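# Visit report: the teaching rooms at Esivholm, Covden site

Prepared by Bernadette Szabo for the Viddale adult training partnership
October 7, 2025

The partnership was invited to Covden to see how household tasks are shown to robots by hand. Our party consisted of Mavis Baptiste, Kristaps Kļaviņa and myself. We were received by Dayana Ticona, who manages the teaching rooms, and were joined after lunch by Fitzgerald Halvorsen from the technical side.

Esivholm occupies the upper floor of a former seed warehouse. There is a lift, but it was out of service on the day and visitors with heavy bags should ask about it beforehand. The floor is divided into furnished rooms, each set up for a small number of tasks. The firm employs 30 demonstrators across two shifts. Most joined without any technical background, and it was this point that had first interested the partnership when Ms Ticona wrote to us in March.

Two methods are in use. In the first, a demonstrator sits at a desk and drives a fixed arm by remote control, watching it through a screen. In the second, the demonstrator carries the gripper and performs the task directly, and the movement is recorded for later use in training. The second method now accounts for the greater part of the work. Mr Kļaviņa tried the remote desk and found the short delay between hand and arm tiring. He was told that new staff usually say the same.
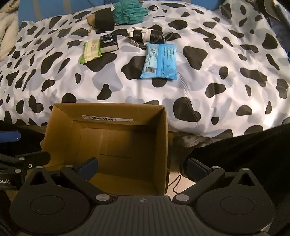 Our chief concern was the training of the demonstrators themselves. The induction at Covden lasts 12 working days, of which the first two are spent entirely on opening and closing the grippers at a steady pace. Trainees then move on to clearing and packing exercises, and it is at this stage that the choice of objects begins to matter. On the spotted bedspread, the teal mesh bath puff, the light-blue packet and the small black box each ask for a different hold, and the bundle with its looped cord asks for patience as well. The open cardboard box stands hard against the front of the bed, which leaves the demonstrator a short reach but very little room to swing the finger pads. Ms Ticona remarked that trainees who hurry the approach tend to catch the rim of a box, and that she would sooner keep one slow, clean recording than three quick ones.

Each recording is reviewed before it is accepted. On the day before our visit the site held 3,952 accepted recordings for its present programme, known internally as Hao. Mr Halvorsen explained that failed attempts are kept separately and labelled, as some of them are of use. Mrs Baptiste asked whether demonstrators are told why a recording has been refused. They are, in writing, although the note can take a day to reach them. She suggested that a spoken word at the end of the shift would serve beginners better, and Ms Ticona agreed to raise it.

We also asked about strain on the wrists and shoulders. A break is taken every hour and demonstrators change rooms at midday. The grippers are not heavy, but holding both away from the body for long periods is noticeable - all three of us felt it within a few minutes.

The partnership may wish to consider the following:

- a short placement at Covden for learners on the practical skills course, subject to insurance
- a return visit during an induction, so that the first two days can be observed in full
- a request for sight of the written refusal notes, with names removed

Travel for the party came to less than the sum of 800 set aside, and the balance has been returned. Ms Ticona has asked for any comments on the induction materials to be sent to her directly.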